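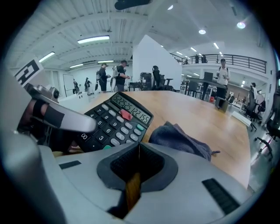
Gadcombe Community Workshops
Notice to all members and visiting groups: the large wooden table in the main room is now available for shared use. The posts below set out how it is to be kept. Please read all of them before making a booking. (1/11)

Gadcombe Community Workshops
The table may be booked between 9 am and 6 pm through the front desk. Bookings are for two hours in the first instance and may be extended if no other group is waiting. (2/11)

Gadcombe Community Workshops
A desk calculator is provided for members who are costing materials or checking their accounts. It is to remain on the table. Members are asked to clear the display before they leave, as figures left behind have twice been copied on to order forms by the next person. (3/11)

Gadcombe Community Workshops
Cleaning cloths are likewise provided. A dark cloth is for dusting and dry wiping only. Oil, wax and polish must not be applied to the table top. Spills should be reported to Glykeria Panagiotou, who holds the correct cleaner for the finish. (4/11)

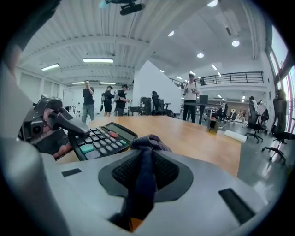

The long table in the main room, with the calculator and a dark navy cloth.

Gadcombe Community Workshops
We have been asked whether the table may be moved nearer to the wall. It may not. The present position keeps a clear way through on both sides and was agreed with our insurers in March. (5/11)

Gadcombe Community Workshops
Cloths are to be folded and put back at the end of each session. The supply cupboard held 23 at the last check and is restocked by Antoniadis on the first delivery of the month. Members who take a cloth home for washing should enter it in the book. (6/11)

Gadcombe Community Workshops
Small items left on the table overnight will be placed in the tray at the front desk and kept for seven days. This applies to remote controls, handsets, chargers and keys. Items of value will be locked away and may be collected from Gerasimos Rallis on signature. (7/11) 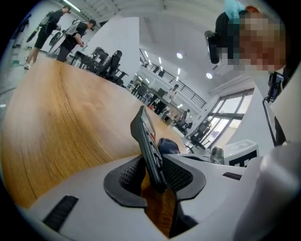
End-of-session checklist

Gadcombe Community Workshops
1. Calculator cleared and left on the table.
2. Cloths shaken out, folded and returned.
3. Handheld items collected by their owners.
4. Boxes and packing taken off the table and the floor beside it.
5. Table top wiped along the grain with a dry cloth. (8/11)

Gadcombe Community Workshops
The cost of refinishing the table top came to £1,587 and was met from the equipment fund. Members will understand why we ask for mats under anything with a rough base — metal feet and clamps in particular. Mats are kept on the shelf marked Ulus, beside the sink. (9/11)

Gadcombe Community Workshops
In reply to several enquiries: food may not be eaten at the table. Drinks are permitted in cups with lids. The kitchen remains open to all members during booked hours. (10/11)

Gadcombe Community Workshops
Requests for regular bookings should be made in writing to Gerasimos Rallis, giving the name of the group, the number attending and the hours preferred. Existing bookings are not affected and need not be renewed before the end of the present term. (11/11)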